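Emploi et collaborations › Offres en cours

Monura recrute : préparateur ou préparatrice de linge et petits textiles (H/F)

La société Monura, spécialisée dans le tri et le conditionnement de petits articles textiles, recherche pour son atelier Dalgleish un préparateur ou une préparatrice à temps partiel. Le poste est à pourvoir en décembre, sous la responsabilité de Jad Yammine, responsable de l'atelier.

Missions

La personne recrutée prendra en charge les lots confiés par nos clients : ouverture des colis, contrôle visuel des pièces, pliage, rangement en barquettes de carton et étiquetage. Elle tiendra à jour la fiche de suivi de chaque lot et signalera toute pièce tachée ou décousue. Un lot courant de la gamme Cara compte 600 pièces ; les lots de la gamme Fladitz peuvent atteindre 700 pièces et sont traités à deux.

Le travail s'effectue sur table, en position assise ou debout — le choix est laissé à chacun. Les tables doivent être essuyées à chaque changement de lot.

Profil recherché

Aucun diplôme n'est exigé. Une première expérience en blanchisserie, en mercerie ou en préparation de commandes sera appréciée. Le soin, la régularité et une bonne perception des couleurs sont indispensables. Les candidatures de personnes en reprise d'activité sont examinées avec la même attention.

Conditions

Contrat de neuf mois, renouvelable. Prise de poste à 9 heures. Formation interne assurée pendant les premières semaines. Les frais de transport en commun sont remboursés selon les règles en vigueur.
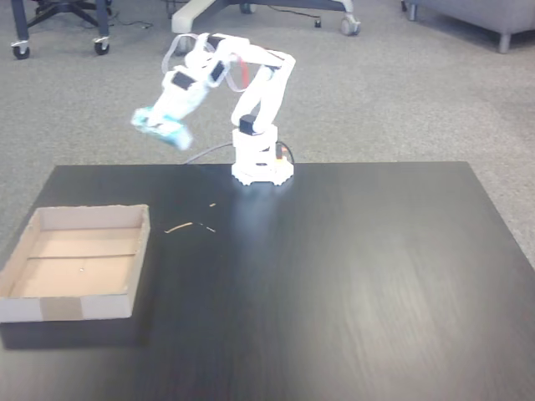 Plan de travail à surface sombre, avec barquette en carton ouverte.

Candidature

Les dossiers, composés d'un curriculum vitæ et d'une lettre de motivation, sont à adresser à Monura, atelier Dalgleish, à l'attention de M. Yammine, sous la référence 2339. Les personnes retenues seront invitées à un entretien suivi d'un essai de pliage.

Catégorie : Textile et conditionnement

À lire également
Agent de réception des colis, atelier Dalgleish
Gamme Cara : consignes de pliage
Travailler chez Monura

Commentaires

Maëlle : Bonjour, le poste est-il ouvert aux étudiants ?
Monura : Bonjour, oui, sous réserve d'être disponible le matin.
R. Tissier : Dossier envoyé, merci.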